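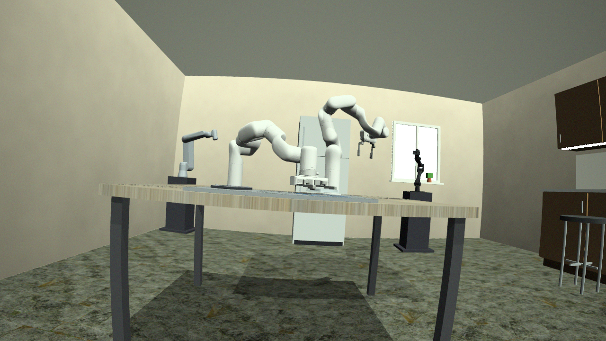

I need help picking a table for seed beads before I lose what's left of my mind (and my carpet). I've been beading on a TV tray for years and I finally get to turn the small back bedroom into a craft room. The wall I want to use is 81 inches long, so there's space for something decent. I keep going back and forth on the top. I really like the look of a light wood-grain one with those beige and brown streaks, on dark gray square legs, thin slab, nothing fussy. But will I be able to see a tan bead on a striped top?? I dropped a whole tube of bronze ones on a friend's table last October and we were on our hands and knees until supper. Also, does a thin top bounce when you set your elbows on it? I'd love to hear from people who bead for hours at a time. Budget isn't huge. I saw a used one in Hidlow for 86 dollars and it's tempting.

Posted by tubeofbronze

3 replies

craftyinthebasement
Get the white one. I had wood and hated it.

loomandthread
Oh, I've been through this! Buy the top you like to look at and work on a mat. I don't bead on the bare table at all, so it could be purple polka dots for all the difference it makes. A plain gray mat is my favorite. Everything shows up on it except gray beads, and for those I flip over to a cream one. Get one with a bit of nap so the beads don't roll.

About the bounce, go push on it before you pay. Lean on the middle of the front edge with both forearms, the way you really sit, and then wiggle it side to side. Thin tops can be fine if there's a rail underneath – feel under there with your hand. If it's just the legs screwed into the slab I'd pass, or plan on adding a brace. Check the height with your own chair too. My first table came from D'Amico (the secondhand place, not the restaurant) and it was lovely and about two inches too tall, and my shoulders let me know every single night.

The other thing is what you sort into. I did a collar with over 3,000 beads in it and gave up on saucers halfway through. What finally worked for me was a clear lab plate, the kind with small round wells, eight across and twelve deep. One color to a well, in pattern order, and you can scoop with the needle. Just don't bump it! They don't hold a lot each, so keep your tubes nearby for refills.

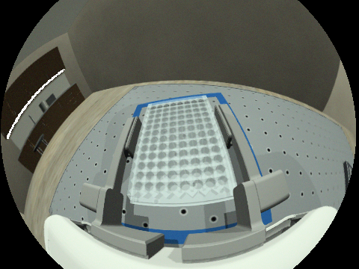 porchlightbeader
Agree with the mat, disagree on the plate. The wells are too small for my fingers and I end up chasing one bead around with the needle. I use a Vinberg tray with the sloped sides, pour out what I need and funnel the rest back in the tube. Different strokes I guess.

For the table itself I'd worry more about the light than the color of the wood. Put the lamp on the opposite side from your beading hand or you'll be working in your own shadow all evening. And if the top is shiny, tilt the lamp until the glare quits. Mine's a Ketari clamp lamp, and I did have to put a scrap of felt under the clamp so it wouldn't dent the edge.

If the Hidlow one doesn't wobble, grab it. You can always sell it again in the spring.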